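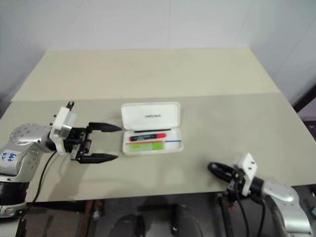

Keltport Home Repair Board > Interior > Walls and Ceilings
Fill the seams between wall panels or leave them?
Page 1 of 1

dropcloth_dan
Friday 7:12 pm
We bought a place on the north side of Keltport with a back addition from the eighties. The walls in there are panels, not drywall. Tight vertical joints, painted white at least twice. In daylight you barely notice them. At night with a lamp on they all show up as thin gray lines.

My wife wants it to look like the rest of the house, which is plaster. I want to tape and mud the joints, skim the whole thing and paint. The room is 200 square feet. Has anyone done this and had it last? I'd like it done before my in-laws get here in August.

mudslinger
Friday 7:40 pm
Done it twice. One held, one cracked at nearly every joint the first winter. The one that held was glued and nailed to the studs. The one that cracked was only nailed and you could push on it and see it move.

Go push on your walls near the seams. If they move, stop there and think about something else.

kettle_road
Friday 7:58 pm
Leave them. Seams are how that wall deals with humidity. You fill them, the panels still swell and shrink, and the filler has to go somewhere. I have a panel wall in my sewing room and I repaint it every so often and I have never once had a guest bring up the lines.

dropcloth_dan
Friday 8:21 pm
Pushed on them. Long wall is solid. The short wall by the door gives a little, maybe the thickness of a dime, on two of the joints.

I get that guests don't care. We do though, it's going to be the dining room.

natanael xavier
Friday 8:45 pm
What are the panels made of? That matters more than anything said so far. Pull an outlet cover and look at the edge. Hardboard, plywood, MDF and gypsum panel all behave differently. If it's a factory-finished hardboard, joint compound won't stick to it without the right primer, and the paint over it doesn't help you if the paint itself isn't stuck well.

dropcloth_dan
Friday 9:03 pm
Brown, dense, fuzzy where the hole was cut. A bit under a quarter inch. There's a stamp on the back that says Jalumetti and then 901.

natanael xavier
Friday 9:10 pm
Hardboard then. I've taken out a fair amount of Jalumetti in Clirnosthorpe, every addition on my street had it. The 900 series was the smooth kind and the 901 was the one with square edges, meant to be butted together with no trim strip. It moves with the seasons. Not a lot, but enough to crack mud.

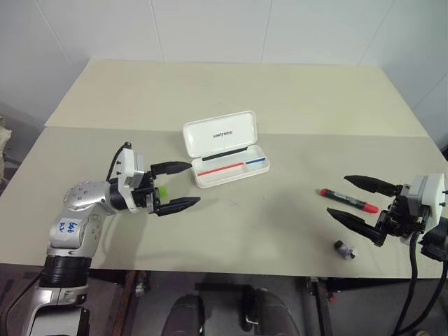 White panel wall, vertical seams left open.

I'd live with thin seams like that in a work area. In a dining room I can see why you'd want them gone.

mudslinger
Friday 9:31 pm
Agree on the primer. Disagree that hardboard can't be taped. Use fiberglass mesh and setting compound for the first coat, the kind you mix from powder. Premix is too soft for this. Then paper tape people will tell you I'm wrong and they can go ahead.

sheetrock_sue
Friday 10:02 pm
Paper tape person. You're wrong. Mesh stretches, and stretch is what lets the crack through. Paper bedded in setting compound is stronger across a joint. I hung and finished board for a living until my shoulder quit and I would not put mesh on a flat joint that I knew was going to move.

But I wouldn't tape this wall at all. I'd put 1/4 inch drywall over it, screwed through to the studs, joints offset from the panel joints. For a 200 square foot room it's two days of work plus drying, and it's done for good.

kettle_road
Friday 10:15 pm
And then the outlets are too deep, the window trim is too shallow and the baseboard has to come off. That's never in the two days.

sheetrock_sue
Friday 10:19 pm
Box extenders cost next to nothing. Baseboard should come off anyway if he's skimming. The window trim is a fair point.

dropcloth_dan
Friday 10:34 pm
There's one window and one door. The trim stands out past the wall by about half an inch now, so I'd lose half of that and still have a little left. How do I find the studs through hardboard? My cheap stud finder beeps at everything.

mudslinger
Friday 10:41 pm
Magnet on a string. Drag it sideways and it grabs at the nail heads. Mark them with pencil, check top and bottom.

old_plumb_bob
Saturday 6:05 am
Another option is liner paper. Heavy wallpaper liner hung horizontally, made to bridge bad walls. Fill the seams flush with a flexible filler first, let it cure, sand, prime, hang the liner, paint. I used Schwerdtfeger liner in our hallway 8 years ago over the same sort of panel and you can't tell. One small ridge by the thermostat that I caused myself by rushing.

Cheaper than drywall and the trim stays on.

kettle_road
Saturday 7:30 am
I'd go for liner before I'd go for mud. My sister's came loose in the bathroom, but that's a bathroom.

natanael xavier
Saturday 8:16 am
Liner is fine on the solid wall. I'd still get some screws into the short wall first. Panels that flex will crease paper at the joint. Run a screw every 8 inches down both sides of each loose joint, set the heads just under the surface, fill over them, then carry on as Bob says.

Also wash the wall before any of this. If it was ever a den there could be nicotine or candle soot under the newer paint, and wallpaper paste will pull it through. Test one corner overnight.

mudslinger
Saturday 9:02 am
Flexible filler doesn't sand. You'll end up with rubbery humps. If you go that way wipe it flush with a damp sponge while it's wet and leave it alone after.

old_plumb_bob
Saturday 9:20 am
The kind I had sanded OK with a fine sponge. Took its time. Don't recall the name, it was in a white tub.

sheetrock_sue
Saturday 11:48 am
I'll say it one more time and then I'm out. Drywall over. Every other answer in this thread comes with a "but watch out for."

kettle_road
Saturday 12:10 pm
So did yours.

dropcloth_dan
Saturday 4:37 pm
Thanks everybody. Found the studs with a magnet, they're 16 on center except one near the window that's way off. Put screws in the short wall this afternoon and the movement is gone as far as I can tell by hand.

Planning on liner for the whole room. I priced the drywall and it's not that bad, but getting sheets up the side steps and around the corner into that room is a two-person job and I'm mostly one person. Washing the walls tomorrow. The rag I tried it with came up yellow so there goes the morning.

Do I prime before the filler or after?

natanael xavier
Saturday 5:01 pm
Both. Bonding primer first, fill, then spot prime the filler. With yellow on the rag use a stain blocker for the first coat and open the window.

dropcloth_dan
Saturday 5:09 pm
It's painted shut. Separate thread I guess.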